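Rollo Hand-Held Gripper Pair — Planning and Ordering

Rollo is a set of two hand-held grippers with cameras for collecting manipulation data without a robot arm. The operator holds one in each hand and does the task on an ordinary table. This page is for teams that prepare a budget and want to know what to order together with the grippers. 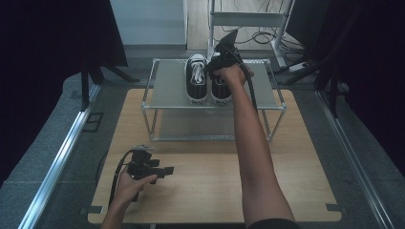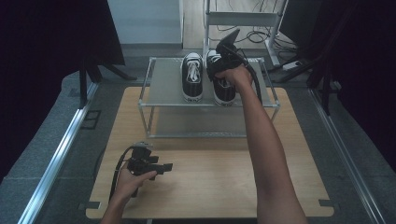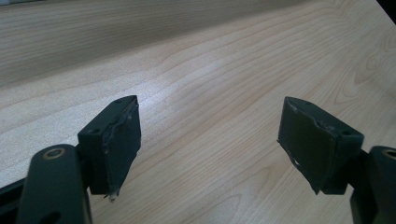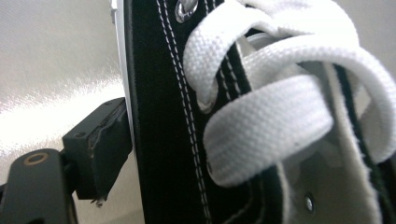
Shoe rack task with two canvas sneakers. First two: the operator's view. Last two: views from a gripper camera, fingers open over the table and one finger pad against a sneaker.

What is in the box

Two grippers, left and right
Two cables, one for each gripper
Finger pads, already mounted, and one spare set
Screwdriver for the pad blocks
Carry case
Printed setup sheet

The table, the rack, the objects for your tasks and the recording computer are not included. The head camera is sold separately under the name Gurkell. You can record without it, but most of our customers add it later and then pay shipping two times, so please decide before you order.

Price

The pair costs 3465 USD without tax. Shipping is calculated at checkout. For schools and universities we can send a formal quote, which stays valid for 30 days. We do not sell a single gripper, only the pair. If one side is damaged outside the warranty, write to us and we will offer a repair price.

Pads are a running cost

Please put finger pads in your budget from the first day. The pads are a soft black material and they wear. Look at the pads in the third picture: the edges are uneven, and a torn piece hangs from the lower end of the left one. Pads in this state still touch the object, but the grip may be different from the grip of a new pad, and your data will contain this difference. We recommend changing both pads of a gripper at the same time, and writing the date of the change in your session log.

A pack of replacement pads costs 71 USD. Order code is Bukutar-P.

Space and furniture

Cables need more thought than people expect. Each gripper has its own cable, and it should have enough slack to follow the forearm when the operator reaches to the far side of the table. Plan where the power strip will be before you place the table. Moving it afterwards is possible — but then you also route everything again.

A low rack is a good first object to buy. It is cheap, it gives two heights to work with, and shoes with laces are difficult enough to be interesting. If your table has a smooth surface, check the camera picture for glare before you start a long session. A matte cover or a small change of the lamp position usually helps.

Delivery

Orders ship from our Cuautle warehouse. Normal lead time is 11 working days. The last shipping day of this year is Thu 22 December, and orders received after it go out when the warehouse opens again. A new version of the cable is planned for July. It will fit the present grippers, so there is no need to wait for it.

Warranty

One year for the grippers and cables. Pads are not covered. Please keep the carry case, we can accept returns only in it.

Add to quote
Ask a question about this product
Download setup sheet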